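Counting the minutes: what the late bulletin covered during the rail stoppage

I have been keeping a log of television news bulletins for a little over two years. It started as a way of settling an argument with Annapurna Joseph, who used to sub-edit for a regional paper and maintains that broadcasters decide their running order by habit. I maintained that they decide it by what footage is already in the building. The log hasn't settled it, but December produced a useful case.

The background, for readers outside the state. Maintenance staff on the Macapagal line stopped work over a roster change, and by mid-afternoon services were suspended in both directions. Two thousand people walked from the depot to the transport minister's office. The march was orderly, took up one lane, and ended with speeches at 5 pm. Anyone trying to get home that evening knew about it.

I recorded the late bulletin on Vuvel, the channel with the largest evening audience out here, and timed each item with a stopwatch from the presenter's first word to the first word of the next introduction. Sport and weather were excluded. The stoppage received 45 seconds, in the second half of the program, over file footage of a stationary train. The march was not mentioned. The lead item was the opening of the Plisten awards dinner, which ran long, included two live crosses and a discussion of the seating plan, and was returned to before the close.

A few notes on method, as I was asked about this last time. I log the broadcast version only. Material that appears later on a channel's website goes in a separate column and does not count toward the total. Where an item is split, the parts are added together. Where a presenter teases an item before a break, the tease is logged but not added. I am aware that this undercounts stories that are teased heavily, and I have left it that way so that the older entries remain comparable. The log now holds 3139 items.

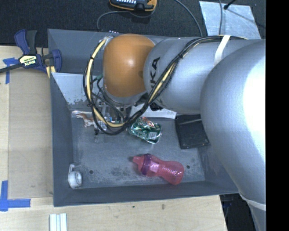

Robot arm and bin on a wooden tabletop.

The obvious objection is that one bulletin proves nothing, and I agree. I went back through the log for other evenings when an industrial dispute and a scheduled event fell together. The scheduled event led in most of them. Scheduled events have a fixed start time, a press area, parking for the truck and a known end. A march has none of these, and a producer who commits a crew to one at 3 pm may have nothing usable by the deadline. Annapurna reads this as habit. I read it as logistics. The distinction matters less to me than it did when I started.

What does matter is the file footage. The train shown on Vuvel was in the old livery, which was retired before the present operator took over. A viewer with no other source would have seen an empty platform in good light and concluded that the disruption was minor. The script did not say otherwise. It gave the operator's statement in full and paraphrased the union's in one clause, and the roster change itself was described as 'new arrangements'.

Suteo, the community station, had one reporter at the depot with a handheld microphone. The sound was poor and the item ran too long, with a stretch near the middle where a truck passed and most of an answer was lost. It did include the roster, read out line by line, and an interview with a signal technician who explained which shifts had been merged and what that did to the rest period between them. I learned more from it than from everything else I logged that night.

I wrote to Vuvel's viewer line to ask why the march had been left out. The reply thanked me for my interest in the program and noted that editorial judgements are made on the night — no dispute from me on that point. I have filed it with the others.

The spreadsheet is available on request. Please say which months you want, as the full file is slow to open. Corrections to the timings are welcome if you kept your own recording.

Related posts
Who gets the live cross?
File footage and how to date it
Running orders during the council amalgamation
Annapurna Joseph replies on habit
Timing a bulletin: notes on the stopwatch method

Contact | Copyright remains with the author | Back to top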